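Search posts
Enter a keyword

Hemholm Public Library
Posted Friday, 9:05 a.m. by Hemholm Public Library

1/ The Hemholm Public Library will change its borrowing rules at the start of May. The changes apply to all cardholders at the main building and at the Morska Street branch. This thread sets out what is new and what stays the same.

2/ Overdue fines on books, magazines and audiobooks will end. Any fines of this kind already on a card will be cleared overnight and will not appear the next time the account is opened. Cardholders do not need to call or visit.

3/ Charges for lost or badly damaged items remain in place. An item is treated as lost when it is 12 weeks past its due date. If it is returned in good condition after that point, the charge is removed in full.

4/ The standard loan period is still three weeks. Items will renew on their own up to two times, unless another reader has placed a hold. A notice is sent by email or text on the day of each renewal.

5/ Readers who have no email address or cell phone on file will continue to receive notices by mail. Please allow several days for delivery. Contact details may be updated at either desk with a library card or a photo ID.

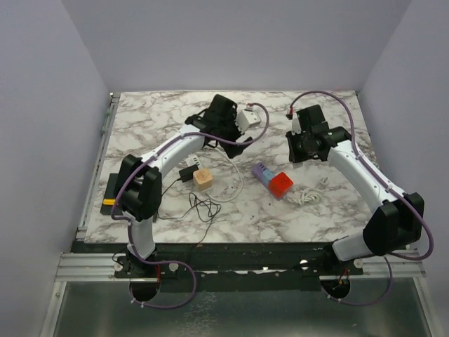 6/ Holds will be kept on the shelf for seven days, up from five. Many readers who work weekday shifts told us in the spring survey that five days left them with only one chance to stop by. We received 319 completed survey forms and have read all of them.

7/ The second most common request in the survey was for longer evening hours. We are not able to offer these at both buildings this year. The main building will stay open until 8 p.m. on Mondays through the summer, and the matter will be taken up again with the fall budget.

8/ The Muda Collection of local history will remain for use inside the building only. This includes the town maps, the mill account books and the bound newspapers. Copies may be made at the reading room desk at no charge for the first ten pages.

9/ Work to scan the collection continues. The first 1000 pages of the newspapers can now be read through the library website, and they can be searched by year and by street name. Some pages are faded, and the search will miss words on them. Corrections from readers are welcome through the form on each page.

10/ The Oláh Room may once again be reserved by community groups. It seats 40 and has a sink, a screen and step-free access from the parking lot. Reservations open on the first working day of each month for the month that follows. Groups may hold two reservations at a time.

11/ Groups that charge for entry, or that sell goods during a meeting, must pay a room fee of $200. All other groups may use the room free of charge. Chairs and tables should be put back as shown on the plan by the door.

12/ Children under 13 may now hold a card in their own name with the signature of one parent or guardian. The limit on a child's card is 15 items. Movies and games cannot be borrowed on a child's card, and this rule has not changed.

13/ The book drop on the Morska Street side has been repaired and is open at all hours. Please do not leave donated books in it. Donations are accepted at the main desk during the first week of each month, in boxes small enough for one person to lift.

14/ Several readers have asked whether cards from neighboring towns will still be honored. They will. The shared lending agreement runs through the end of next year, and items from partner libraries may be returned at either of our buildings. Partner libraries set their own loan periods and may still charge fines.

15/ Printed copies of the new rules, in regular and large type, are at both desks. Questions may be sent through the contact form on our website or asked by phone during opening hours. Replies to this thread are read on weekdays only.

Filed under: Library News, Borrowing, Rooms and Reservations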